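Home-ed workshop notebook, April, 9.40 am

Start of term, in the sense that I have sharpened the pencils. My two have been told that lessons begin at ten, and have taken this as permission to stay in pyjamas until 9.59.

Spent the holiday rebuilding the Plalameck timetable, which is our grand name for a sheet of card with slots in it. Last term's version had 16 slots a week. We filled all of them exactly once, in the week my mother-in-law visited. The new one has 4 slots a day and one of those is lunch, so I expect results.

Babita Chauhan came over from Berkdale to compare notes. Her eldest goes to the secondary there and gets homework by app, and the app sends her a message each time something is late. She has had 200 since September. I said ours was a gentler system, where I stand at the bottom of the stairs and shout. She asked whether it worked. I offered her a biscuit.

Fractions: youngest still believes a quarter is bigger than a third, on the grounds that four is more than three. Tried cake, tried string. Cake was popular but taught nothing I could detect. Will try measuring jugs next, outdoors, in old clothes.

Reading: eldest has finished the Saavedra book (the sea one) and says it was "fine", the highest praise available at thirteen. He has agreed to write a page about it. We have not agreed on the size of the page.

Word tally for the spring writing project stands at 1,767 between the pair of them. I checked, and a fair few of those are "very". Babita thinks I should ban it. I think I'd lose a third of the project, or possibly a quarter, depending which child you ask.

Vosthorpe library trip still to book. Must find the card first – last seen marking a page in a cookery book, and we have a lot of cookery books.

11.15: both at the table, both dressed, one of them even holding a pen the right way up.
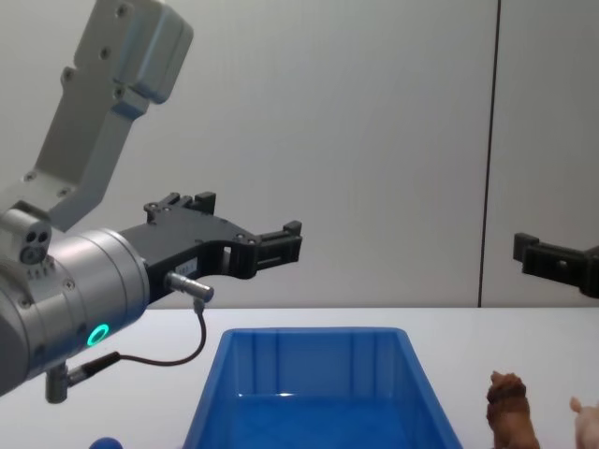
Jugs tomorrow, then, if it stays dry, and spellings if it doesn't. I still owe Babita her cake tin.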